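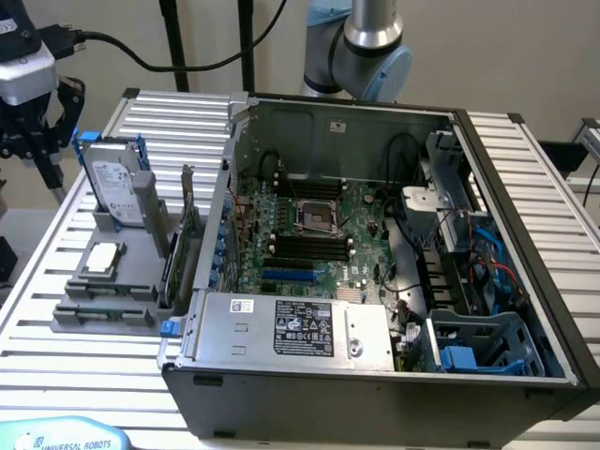 3 min read

Folurik project: questions we get a lot

What is Folurik, in plain terms?
It's our research project at the Notville lab on teaching a robot to put a desktop computer together from its parts. We wanted a job most people have seen done, or have maybe done themselves on the kitchen floor, because then everyone who visits already has a feeling for which bits are fiddly (the processor, always the processor).

How does the robot learn?
From people. An operator steers the arms through one insertion at a time, and we record the motion along with the camera views. The learning method, which we call Neka, then trains on those recordings. For the results on this page we used 66 of them for each part, a smaller pile than folks usually expect!

Why do the parts sit in a holder?
Each one gets its own pocket or slot, so the arm meets it at a known angle and we can study the insertion by itself. Picking parts out of a jumbled bin is a lovely problem too, and we hope to get to it one day, but mixing the two made it very hard to tell which half had gone wrong.
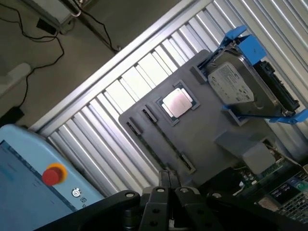

The holder also makes resetting between trials quick, and that matters more than you'd think when you're on your sixth hour of memory modules.

So how well does it work?
Memory is our happiest result: in the final test round, Neka missed 2 insertions out of 66. Expansion cards are harder. The bracket has to line up with the case while the edge of the card finds its slot, and a small tilt at the start grows into a big one by the end. We had 6 misses there, and we're still picking through them.

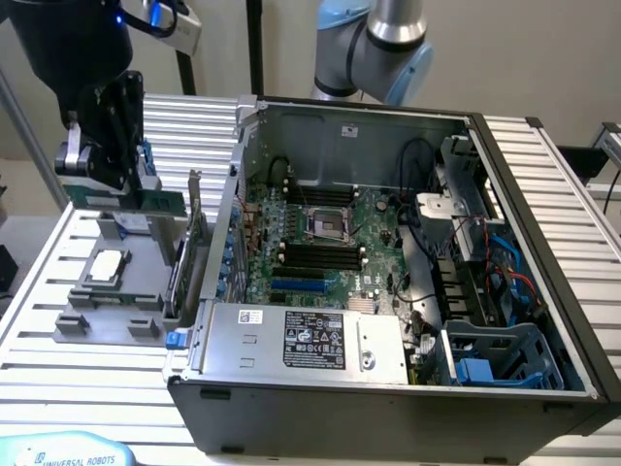

Savchuk wrote in to ask whether the method would cope with a different case, one where the slots run the other way. We don't know yet, and it's a fair thing to press us on. All our recordings so far use the same model of computer, and we plan to try a second one in May.

Can I use the recordings?
Yes, gladly. Write to the lab with a line or two on what you have in mind and we'll send you the download instructions.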